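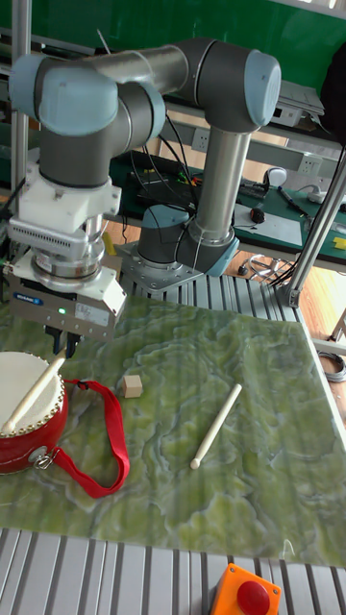 Page last changed: February, 4:40 pm

Call for participants: gripper comparison study

The Jusska lab at Pretimberg is looking for people to take part in a comparison of two grippers on the same arm. You will guide the arm through short tabletop tasks, first with one gripper and then with the other, and tell us which was easier to work with and where each gave you trouble.

What you will do

You will drive the arm with a hand controller. The objects are small everyday things and a few awkward ones, among them a wooden cube, a drum and a pair of drumsticks. Typical tasks are picking up a drumstick from the mat, laying it across the drum, and moving the cube from one side of the drum to the other. After each block you fill in a short form on a tablet. An operator from the lab stays at the bench throughout and shows you the emergency stop, the orange box with the red button at the front right of the bench, before the first task.

The fingers that come with the Amarasinghe gripper are compared with a softer set from Clitatex. Half of the participants start with one and half with the other.

Who can take part

Adults 18 or over with normal or corrected vision and the use of both hands. No robot experience is needed. People who have driven an arm before are welcome too, but please say so when you sign up. We cannot take anyone who has worked on either gripper.

Time and payment

Each person comes in for 2 sessions, at least one night apart. A session has 5 blocks of tasks with a break after the third. Payment is $77, made after the second session. If you stop early you are paid for the blocks you finished.

Recording

We record the arm's movements, your controller input and video of the work surface. Your name is kept apart from the recordings. You can ask for your data to be deleted until the analysis begins.

How to sign up

Use the form at the Jusska front desk or the sign-up link on the lab's study page. Give your preferred hand and whether mornings or afternoons suit you. Sign-up closes when all places are filled.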